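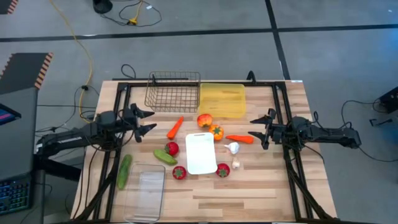 Station with two arms, play vegetables, cutting board and basket.

Packers and pickers wanted for a paid robot trial, Candmont
Posted January 14, 2025

Stunusberg packs vegetable boxes at Candmont, and management has bought into a system called Gokix. We're the staff side of the trial group. We asked for people who do the job to be in the room before anything gets signed off, and we're looking for 15 of them.

The sales pitch says two arms per bench will take over "the dull part" of packing. Maybe. On our floor the dull part is also where new starters learn the job, and where anyone with a crook back gets a breather. The pitch didn't mention either.
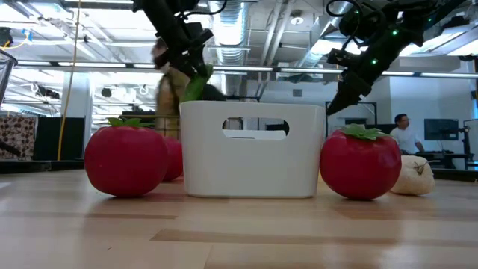 You'd do two half-day shifts a week until the end of April, working next to the arms and then on an ordinary bench, and tell us how they compare. Things we want written down: who clears up a dropped tomato, who gets called over when an arm stops, whether your pace is being set by a machine, and how your shoulders feel at knock-off.

Pay is $2,243 for the full trial, paid fortnightly. Travel from Ham is covered. If you pull out partway, you keep what you've earned.

You'll need six months or more in packing, picking or kitchen prep. No computer skills required. We'd especially like to hear from people who think this is a bad idea, as the last survey went to 236 staff and had no box for saying so.
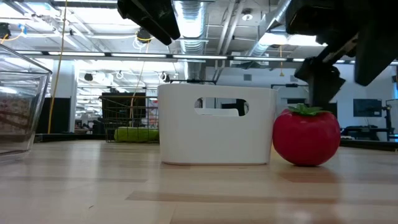
Your comments go into the report under a number and supervisors won't see the originals. We can't promise the report will change anyone's mind. We also can't promise there'll be a job at the end of it, and if somebody tells you there is, ask for it in writing.

To apply, leave your name and shift times at the Candmont front office or ring extension 15.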